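Rule changes for the spring split 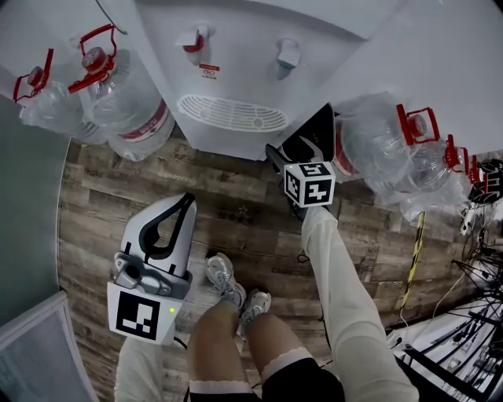

The rulebook for the spring split of the Hustuslow Open has been revised in three areas: side selection, pauses and roster registration. The full text is on the league page. What follows covers the points on which captains have already sent questions.

Side selection. In best-of-three series the higher seed chooses side for game one. From game two onwards the choice goes to the loser of the previous game. Last season the choice alternated regardless of result, and blue side was picked first in almost every series where a team had the option. The new wording also lets a team pass the choice to its opponent. A team that passes may not take it back once the lobby host has confirmed the sides in chat.

Side must be declared within 7 minutes of the previous nexus falling. If no declaration is made, the opponent chooses. Jytte Ravn, who drafted this section, has confirmed that a message in the match channel counts as a declaration and a voice message does not.

Pauses. Each team has 11 minutes of pause time per game. Unused time does not carry over. A pause may be called by any player, who must type the reason in all-chat before or directly after pausing. Accepted reasons are hardware failure, loss of connection and a suspected bug. Pauses called during a fight will be reviewed, and the referee may award a restart only if the game clock is under two minutes and no damage has been dealt between champions.

Where a bug is suspected, do not resume until the referee has replied. Damari lost the right to a remake in the autumn because both sides had agreed to play on, and the same ruling would apply now. Kaj Brynjólfsdóttir is head referee for Thursday matches and Paavo Kettunen takes the remainder.

Rosters. A team registers five starters and up to four substitutes, giving a maximum of 9 names. Substitutes can be used between games but not during a draft. Role swaps among registered players need no notice. An emergency substitute from outside the roster is allowed once per split, must be ranked no higher than the player replaced, and cannot appear in the playoffs.

Account names have to match the registration form exactly. There are 302 registered players this split, and the check is done by script, so a changed name will be flagged as an unregistered player until the form is updated. Send name changes to Lovisa Hovland before 18:00 on the day before the match.

Patch policy. Matches are played on the live patch. New champions are disabled for two weeks after release, and reworked champions for one. Item changes take effect at once. Uston proposed a fixed patch for the playoffs; this was not adopted, as the league has no access to a tournament server.

Corrections to the rulebook text go to Baldur Bisgaard. The group draw is unchanged, with De Haan seeded first in group B.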